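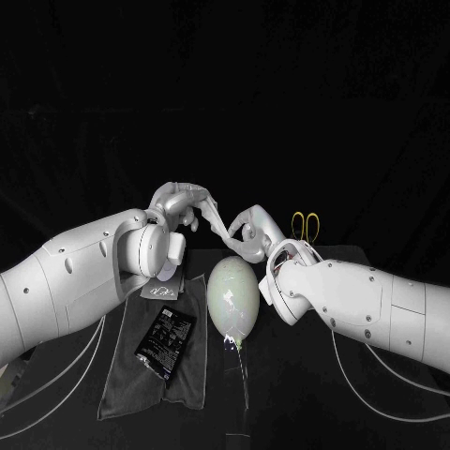
Opening sealed film packets without tearing the contents

Applies to thin clear packets, such as those used for refill pads, fixings and small spares. Written by Khanyisile Nel for the Oda packing bench. Last checked 30th October.

You need
Scissors with finger loops large enough for a gloved hand
A dark, matt work surface
A tray for offcuts

Step 1. Clear the surface. Clear film shows up best against black or dark grey. Stand the scissors upright behind the work area, handles up.

Step 2. Shake the contents down to one end of the packet. Leave at least 22 mm of empty film at the other.

Step 3. Pinch the empty end from both sides and draw it out until the film is held between the fingertips. Crinkled film hides the seal line, so flatten any folds before cutting.

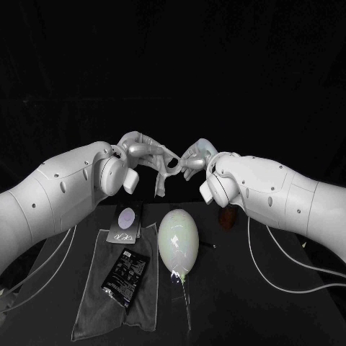 Thin, see-through film held between two hands, with a flap hanging down.

Step 4. Cut parallel to the seal, 4 mm inside it. Use one stroke. A second stroke tends to leave slivers.

Step 5. Put the strip in the offcut tray and tip out the contents.

Notes
Do not twist the film to break it. Twisted film stretches and then splits lengthways.
Tully packets of 50 have a tear notch and need no scissors.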